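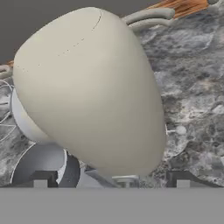 What happens to the people on a packing line when an arm takes over the lifting? Most of them stay on the line, and their hours go to checking, clearing stops and refilling trays.

Handout 5: The Sorkemine site

The Sorkemine kitchenware plant put in its first cell in July. Sturnik supplied the arm and Disar wrote the training plan. Before that, a packer handled 412 pieces a shift by hand. Output for the hall went from 2171 pieces a day to 3028.

Pay grades did not change at first. The job did. Packers now read fault codes, which used to be the mechanic's work – and the mechanic is called out less. Several asked for a higher grade on those grounds.

Breaks are another point. A cell does not stop at 10 a.m., so somebody has to stay with it.

Reading: Ait Brahim, chapter on shift work.

For next time: list the tasks in a job you have held. Mark the ones a machine could take and write down who would deal with a stop.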